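4.2 What the repair figures can and cannot tell us

The claim that mending keeps clothing out of landfill has been repeated so often that few authors now bother to cite anything for it. Where a source is given, it is usually the Priratden survey, which sent forms to 3061 households and asked how many garments each had repaired in the previous year. We have two objections to the way that survey has been used.

The first is about memory. People were asked in May to recall repairs going back twelve months, and they were asked by a group known locally for running mending classes. Chala and Brandes treat the answers as a fair count. We are less sure. A respondent who sewed on a button and one who replaced a zipper each scored a single repair, and there was no box for a garment that had been mended and then thrown out anyway.

The second is about displacement. A repaired pair of jeans saves a new pair only if the owner would otherwise have bought one. Sauerland assumes this happens every time. His own interviews in Prarnstead suggest it does not, as several owners spoke of keeping mended denim for gardening or painting while buying new for work. Denim is the favoured test case in this literature (Figure 3), partly for its weight and partly because it holds a patch well, and results for it should not be stretched to cover knitwear or synthetics.
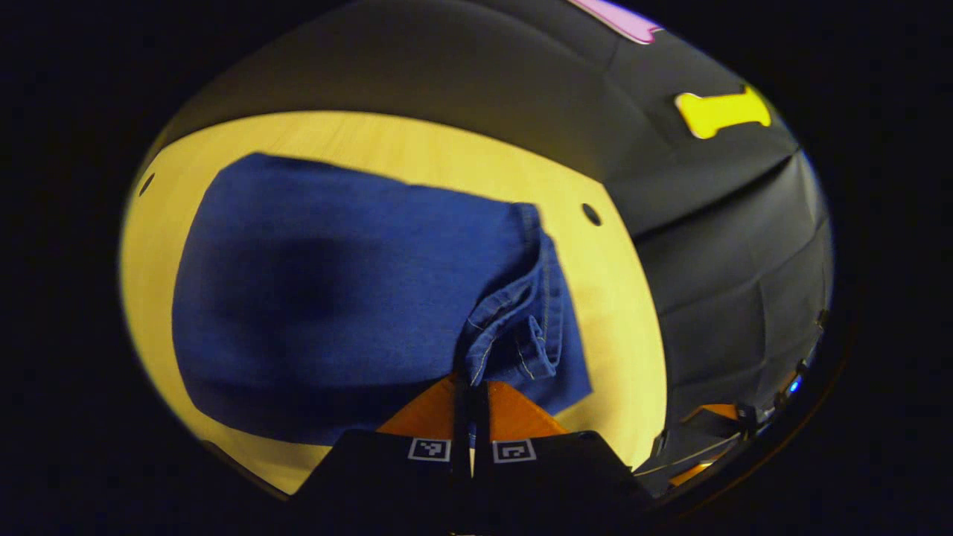 Figure 3. Folded blue denim garment on a wooden tabletop.

4.3 The Culteo trial

Culteo offered free repairs to 300 customers and compared their later spending with that of customers who had no such offer. On paper this is a stronger design. In practice the customers chose whether to take part, and people who sign up for free mending may well be people who already buy little. Kuhlmann and Hinrichs mention the problem in a footnote and then report the full difference in spending as an effect of the program.

Their follow-up, with over 3000 customers, did not fix this. It made the margin of error smaller around a number that may be wrong to begin with — a point Grube raised in review and which the authors answered only in part. The comparison group was also drawn from a different set of stores, and we could find no table setting out how the two groups differed in age, income or past purchases. Until one is published, we give the trial little weight in the estimates of Section 5.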